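The Slow Work of Keeping Dye in Cotton

Indigo is the dye most people can name, but it accounts for a small share of the color in an ordinary chest of drawers. Most cotton knitwear is colored with reactive dyes, a class of compounds that form a chemical bond with the cellulose in the fiber. The bond is strong. Even so, a cotton shirt that is worn and washed every week will lose color, and the rate at which it does so depends on decisions made long before it reaches a store.

At the Prandow mill outside Watport, knitted fabric enters the dye house as a continuous rope. It is scoured and bleached first to remove the natural waxes and seed fragments that would otherwise block the dye. The fabric then circulates in a closed vessel while salt is added to push the dye out of the water and onto the fiber. Soda ash raises the pH, and the reaction begins.

Not all of the dye reacts with the cotton. A portion reacts with the water instead, and this spent dye, known in the trade as hydrolyzed dye, sits in the fiber without being attached to it. It looks the same as the fixed dye, and a fabric pulled from the vessel at this stage has a deep, even color. The difference appears in the first few home washes, when the unattached material comes loose and tints the water.

The remedy is a long series of rinses near the boil, often called soaping. It uses more water and more energy than the dyeing step, and it adds nothing a buyer can see. A mill under pressure to cut costs will look at the rinse cycle early. Prandow revised its own sequence in May, adding 2 hot rinses for dark shades and leaving pale shades unchanged.

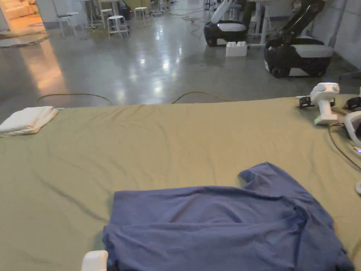 Fading in use has other causes. Light breaks down dye molecules, and blues are affected to different degrees depending on the chemistry behind them. Phthalocyanine-based turquoises hold up well in sunlight but are harder to rinse clean. Many anthraquinone blues have good lightfastness and relatively low color strength, so more dye is needed to reach a given depth. Sweat can speed up the damage, and for some dyes the combination of sweat and light is worse than either one alone.

Abrasion is a separate matter. When cotton rubs against itself in a washing machine, fine fibers break and lift from the surface of the yarn. These loose ends scatter light, and the fabric looks paler and grayer although most of its dye is still present. Cellulase, an enzyme used in some finishing plants and in some detergents, trims the raised fibers and restores part of the original appearance. It also removes a small amount of cotton each time it acts, and overuse weakens the cloth.

Testing laboratories treat these mechanisms one at a time. The Ebrahimi laboratory in Eltport handles wash, rub and light tests for several regional mills. In its rub test, a square of white cotton is moved back and forth over the sample under a fixed load, first dry and then damp, and the stain on the white square is graded against a gray scale. Light samples go into a xenon arc cabinet beside a set of blue wool references. Samples are conditioned for 24 hours at controlled humidity before grading.

The laboratory also keeps an archive of 500 retained swatches, stored in the dark, from lots that drew complaints. Staff there have compared 7 of the most disputed lots against their original test reports. All had passed the standard wash test at delivery. The complaints involved repeated washing with bleach-activated detergents, a condition the basic test does not reproduce. A separate procedure exists for oxidative bleach, but buyers must ask for it, and it raises the price of a report.

For the owner of a cotton shirt, the practical advice is limited. Cool water slows the release of loose dye. Turning the garment inside out moves the abrasion to the face that does not show. Drying in shade reduces light exposure at a time when the fiber is damp and more easily affected. Detergents sold for colors generally leave out bleach and optical brighteners, and the ingredient panel will list either one if it is present.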